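Tudor Vlad
6 Oct 2022

OK, I have been promising a thread on wood grain for months and tonight I finally have tea and no plans. So let's talk about why boards look the way they look, how to read them, and why I can't walk past a lumber rack without stopping. Long one!

1/ Start with the tree. Every year it adds a layer under the bark. In most places with real seasons you get a pale, quick layer in spring and a denser, darker one as summer goes on. Those pairs are your rings. Everything you see on a board is those rings, sliced at some angle.

2/ The angle is the whole game. Cut the log straight through like a loaf of bread laid on its side and most of your boards are flat sawn. You get the big arches, the ones people call cathedrals. Lovely on a door panel, a little loud on a narrow drawer front.

3/ Quarter sawn means the rings run close to upright through the thickness, so the face shows straight lines. Calm, tidy, moves less with the weather. It wastes more of the log and takes longer at the mill, so you pay for it. I grumble and pay for it.

4/ Rift is in between. Very straight lines on the face, and in oak you skip most of the shiny flecks. If you are making table legs, rift is your friend, since all four sides look alike. I learned this AFTER making a table with four legs that looked like they came from four different tables.

5/ Grain and figure get mixed up all the time. Grain is the direction the fibers run. Figure is the pretty stuff on top: curl, flame, quilt, birdseye. You can have dead straight grain with no figure at all, and it's still a beautiful board.

6/ Curl is my favorite. The fibers grow in little waves, so light bounces off some parts and sinks into others. Tilt the board and the stripes swap places. I once held up a line at the yard doing this with a piece of cherry. The man behind me ended up doing it too.

7/ Where to learn all this for free: the offcut bin! The yard I use, Katus, keeps one by the back door. Look at the END of each piece first, guess what the face will look like, then turn it over. Do this for ten minutes and you will be better at it than I was after two years.

8/ A question I get a lot: do I need figured wood for a first project? No. Get something plain and straight. Figured wood tears out under a plane because the fibers keep changing direction on you, and that's a rotten way to spend your first weekend with a new tool.

9/ Speaking of tearout. Think of petting a cat. One direction is smooth, the other direction the cat has opinions. Look at the edge of the board, see which way the lines climb, and plane uphill with them. If it feels rough, turn the board around.

10/ Maple deserves its own post. People call it boring and I will argue with them all night. It's quiet from across the room and then you get up close and there is so much going on.
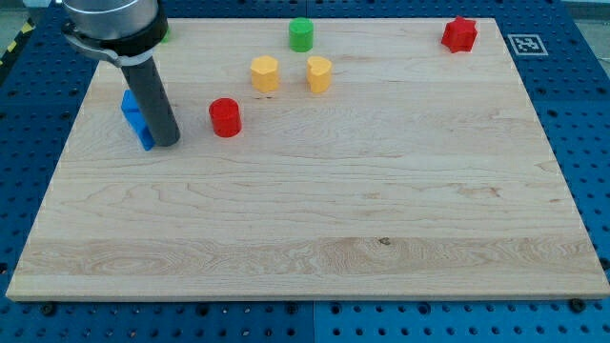
11/ Knots next. A knot is where a branch started, and the trunk had to grow past it. So the lines swing wide on both sides like water going round a rock. Small tight ones are fine nearly anywhere. Big loose ones I cut out, or fill if I'm feeling patient — I am rarely feeling patient.

12/ Try to put the wild part of a board where you want people to look. Centered on a lid, low on a panel, whatever you like, but choose it. Chalk the outline of your piece on the board and slide it about before you cut anything.

13/ Sanding: I stop at 180 on most things, 220 if it's maple and I want to show it off. Wipe it with a damp rag, let it dry, knock the fuzz down, then finish. Skip the rag and the first coat of finish will raise the fuzz for you.

14/ Tomorrow I'll post the ash bench I've been fighting with since July. The seat came out great. The legs are, well, rift this time!

15/ If you have a board with something odd going on in it, post it in the replies. End grain too please. I will look at every single one.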